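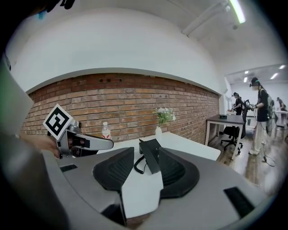

The white table, with flowers and a water bottle, against the brick wall.

About Fenalmont

Most "about us" pages will tell you that a company is a family. We are a small firm that rents out work rooms, and we have read enough of those pages to doubt them, so we will stick to the rooms.

Fenalmont has 4 of them, all in the old Jarndale building. They come with a table, a door that shuts and a wall you can stand to look at. We were told by more than one design consultant that people do their best thinking on beanbags. We tried 2 beanbags in February. They are in storage.

What gets used is the plain white table. People lay out parts on it, take things to pieces, pack samples, argue. It wipes clean. We have never seen proof that a table makes anyone creative, and we won't claim it for ours, but it is flat and there is room to get both arms over it.
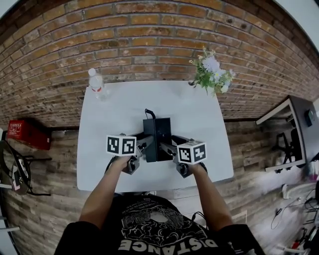
Hands-on work at the table, with a black box in the middle and the flowers off in the far right corner.

The brick gets the compliments. It's a good wall. Whether it is worth the extra that Bakalis, our first landlord, wanted to charge for it is another matter - we moved out over that, and we still think we were right.

Then the flowers. We had our doubts about those too. A bunch of flowers on a work table sounded like something from a brochure, and the first thing anyone does is push it to one side. We gave it a month and asked our regulars at Erum if they wanted it gone. They said leave it, so we left it.

Rooms go by the half day. There is no membership, no app and no loyalty card. We have 53 regular customers and would be nervous with 100. If you want to book, come and see the room first - photos of rooms, including ours, tend to flatter them.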